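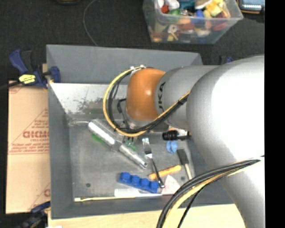
A gray bin of utensils, tools and other small pieces.

Clallham swap shelf moves to the Espinoza building

The swap shelf has left the library basement and is now on the ground floor of the Espinoza building, next to the bike racks. Anyone in Clallham or Hullholm can use it. The door opens at 8 a.m. and is locked at 6 p.m., and you no longer need to ask for the key at the front desk.

Zulema Medina kept the log last year and recorded 1,544 items taken home, up from 1,229 the year before. Kitchen things made up 315 of them and hand tools 235. Books are still the largest group by a long way.

A few rules have changed with the move. Please leave no more than 3 bags at a time. Knives and other blades go in the lidded tub – wrap them in newspaper first. We can't take mattresses, paint or car seats. Anything with a plug needs a note saying whether it works.

Deepika Murthy is looking for two people to help sort on the first morning of each month, starting in August. It takes an hour or so. Leave your name on the sheet by the door or speak to her at the shelf.

Jam jars are full up again. Please hold on to yours until the fall.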